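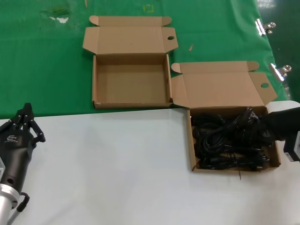

A Day at the Robot Open House

Have you ever tried to pull one cord out of a whole heap of cords? Grrr! The rest come along too. Well, on our visit to the Kandasamy robot hall we found out that robots think cords are tricky, too (if robots think at all, which we argued over the whole way home).

Our guide was Bindu Subramaniam, and the first thing she showed us was the cable job. There are two cardboard boxes and a lot of black cables, and the robot has to move the cables from one box to the other. Easy for you! But a cable bends a new way every time it's touched, so the robot can't just repeat the same move.
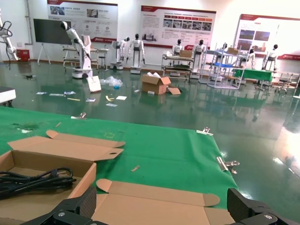
The robot's "hand" is called a gripper. It has fingers that open and close, and Bindu let us try being grippers ourselves, using only a thumb and one finger. Try it at home with a shoelace. It's so much harder than you'd think!

Then Senthil Raju told us about practice. His team's goal is 1000 tries at the cable job, and they were on day 11 when we came. That's a LOT of cables!
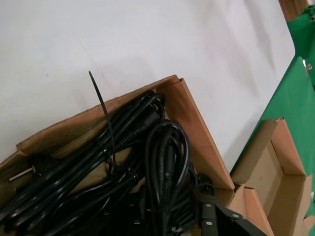
What makes cables so hard?

They're all the same color, so it's tough to see where one stops and the next begins. They loop over each other. And plugs love to get caught on things! Next time you open the junk drawer, look for the loops and see which cord is on top. Start with that one.

We use cookies to remember your settings. OK | Learn more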